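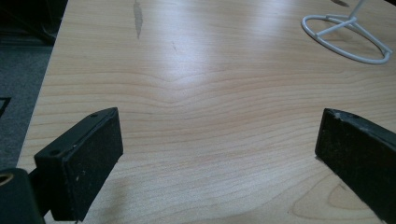 Before you start a session with the hand-held gripper, please give yourself a few quiet minutes to go through the checks below. I know it is tempting to pick the thing up and get going (I have done it myself, more than once!), but most of the recordings we had to throw away at Musberg went wrong before the first object was even touched.

## 1. Look at the fingers

Open the gripper fully and look at both pads in good light. White specks and scuffs on the black surface are ordinary wear and you can carry on. What you are looking for is a pad that lifts at a corner, or a crack you can catch with a fingernail. Chipped top edges are fine as long as the flat inner faces still meet squarely. Check the screws on top of each finger too -- snug, please, and never forced.

## 2. Look at the table

Wipe it down and let it dry. Glossy tables throw the ceiling lights straight back at the camera, so move to one side until the brightest patch is away from where you will be working. Old marks in the finish can stay, but note them on the sheet so that Shirin Talebi, who reviews the recordings, doesn't take them for spills.

Anything that lives on the table, a wire stand for instance, should be either put away or left exactly where it is for the whole session. Shifting it halfway through is the one thing we really do ask you not to do.

## 3. Open, close, wait

Open and close the gripper 3 times over bare table, then hold it still and open while you count slowly to 11. It feels a bit silly, I know, but Kamran Shokri uses that still stretch to line everything up afterwards, and he is very grateful for it.

## 4. When to stop

Change the pads after 1000 grasps, or sooner if they slip. If a finger knocks the table hard, stop, write it down and go back to step 1 -- even if all seems well.

Spare pads are in the Haltska drawer, and the sheets go to Roya Khosravi at the end of the day.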